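May, 11:40 pm. Prop bench, back room at the Gedis.

Rising-card rig, third rebuild. Igor Ziółkowski ran the deck 72 times tonight and the chosen card came up in all but four. Two of those were the thread, one was Igor sneezing, and the last we are calling artistic. New thread is the Kwok, thinner than the Devidero and twice as rude to tie.

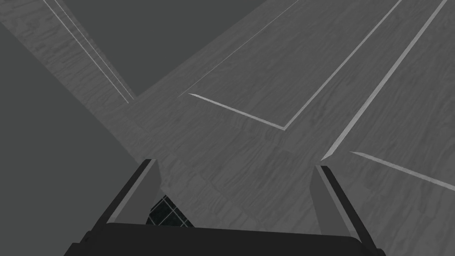

Finbarr wants the card to rise slower. Finbarr also wants a 200-seat house to see it from the back row, so he can pick one. I moved the anchor to the left cuff and added a second dab of wax – better, but it squeaks on the older decks.

To do: order cards (deck 436 is chewed), oil the Hukberg reel, hide the good scissors from Finbarr.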